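Endlich Platz im Wohnzimmer!

Den alten Teppich habe ich im Mai weggegeben, und seitdem freue ich mich jeden Morgen über den Holzboden. Die Dielen gehen von Creme bis Honig, eine hat einen dunklen Streifen, und das kleine Astloch daneben mag ich besonders. Dazu der Metalltisch in blassem Mintgrün - ich bin verliebt!

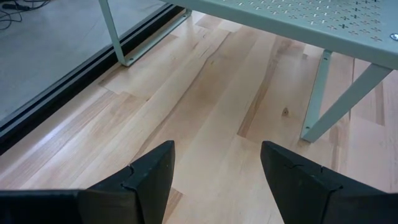 Grünzeug ohne Gießen

Die Sukkulenten sind künstlich, die Schale ist mattschwarz und wunderbar rund. Am schönsten finde ich die lange Perlenschnur, die über den Rand fällt und einfach auf dem Tisch weiterläuft.

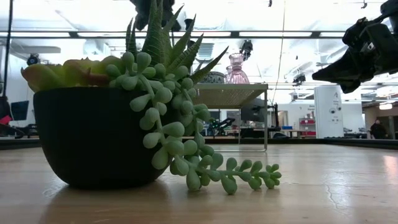 Abgestaubt wird mit einem weichen Pinsel, das dauert keine fünf Minuten. Als Nächstes suche ich noch eine Lampe, bei Charvát gibt es eine mit 400 Lumen - vielleicht wird es die!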